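Netari air base open day, Tue 14 August

Gates at nine, already a line back to the Prokopenko road. Bag check slow, one scanner for everybody. Got in just before ten.

Air defense display was by the far hangar. Two launchers, a radar truck, command cabin you could walk through if you were willing to wait. I waited. Crew were friendly, wouldn't talk range or numbers, fair enough. One of them said the battery can be packed up and moved in 70 minutes – faster on a good day. Cabin is tiny and very hot, 6 seats. 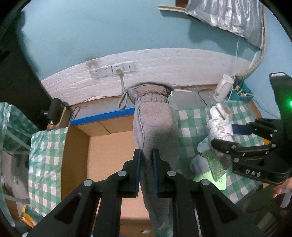
After that the Handar stand, they make the trailers and the generator sets. Lots of brochures. Lukico had a drone tracking demo in the next tent but the screen was down till noon so I only saw the end of it. It picked up a small quadcopter over the trees, lost it, then got it agian.

Flypast was short. Two helicopters, one transport, the jets canceled for low cloud.

Base spokeswoman gave attendance as 3,389, up 357 on last year. Felt like more in the food line. Parking a mess on the way out, bring cash for the shutle. Next one is in October, smaller, no aircraft.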